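Plikgate Drama Board > Currently Airing > The Ramalho Inheritance, episodes 1 and 2 (spoilers!)

mossyteacup
Posted 15 February 2023

Well, I stayed up far too late and watched both episodes back to back, so here I am starting the thread. For anyone who hasn't read the web novel, it ran for 1557 chapters and I have read every one of them, some of them twice, so please be patient with me if I get carried away.

I was so nervous about the casting! Farah Pattinasarany is younger than the Ines I had in my head, and in the teaser she seemed a bit too sweet for a woman who walks back into her family's shipping office to take it away from her uncle. Then came the scene with the ledger in episode 1 and I stopped worrying. She hardly raises her voice and I still wanted to hide behind a cushion.

What did everybody else think? I'm especially curious about people who came in cold.

harborlight_jo
Came in cold and loved it, mostly. I had a hard time keeping the cousins straight in the first half hour (there are a lot of cousins and they all wear gray coats), but once they got to Jarnach and the old house it settled down. The music is lovely too. Does the romance pick up? So far he's carried her umbrella and that's it.

mossyteacup
Oh, it picks up, but slowly! The umbrella comes back much later and I'll say no more than that.

Dunmore_Reads
I'm going to be the grump here, sorry in advance. I read the novel too and I don't understand moving the grandmother's death to the opening minutes. In the book you get 40 chapters with her first, and she's the warmest person in it, so when she goes it really hurts. In the show she's a portrait on a wall. Everyone cries and I'm sitting there thinking, I haven't met this lady.

Farah is good, I agree with you on that. I just think she's been handed a thinner story.

mossyteacup
I do see what you mean, and I missed Grandma too. But with sixteen episodes I don't know where they'd have put all that, and I've heard we get flashbacks. Can we give it until episode 4 before we call it thin?

pennywhistle
Agree with Dunmore, and I'd add that the uncle is much too obviously wicked. In the novel I trusted him for ages. On screen he practically twirls a mustache at breakfast.

harborlight_jo
See, I trusted him! I thought he was just tired. Now you've gone and spoiled it for me, though I suppose the title did say spoilers, so that's my own fault.

pennywhistle
Oh no, I'm so sorry, Jo. I'll be more careful.

todumham_tess
Hello all, longtime lurker from Todumham, first post in ages. I side with mossyteacup. I read maybe 1000 chapters before I gave up (the whole lawsuit section wore me out) and I'm delighted that somebody took scissors to it. My sister and I watched together over soup and we both gasped at the end of episode 2, when Ines finds her mother's signature on the sale papers. Was that in the book? I honestly can't remember.

I'd love to have people over for the finale and make an evening of it, with everyone bringing a dish.

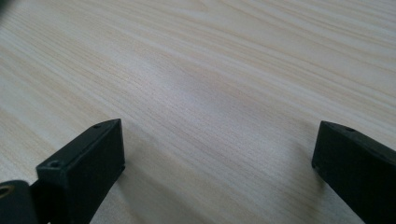

Replies, page 2

Dunmore_Reads
The signature is in the book, Tess, but Ines finds it in a safe deposit box and she's alone. Having the uncle standing in the doorway was new. I'll admit it was a good change, probably the best thing in the episode, so put that down as one point for the scriptwriter.

mossyteacup
I'm framing that! And yes, Tess, do the finale evening, it sounds wonderful. I'd bring the almond cake if I lived anywhere near you.

harborlight_jo
Does anyone know if the novel is being translated in full? I found the first volume at the library but the second has a waiting list and I'm impatient now.

pennywhistle
Only the first three volumes so far, as far as I know. The fourth was supposed to come out in September and then the publisher went quiet. There's a reading thread in the Books section if you'd like company, and we're slow, so you'd catch up easily.

harborlight_jo
Perfect, heading over there now. See you all back here for episode 3!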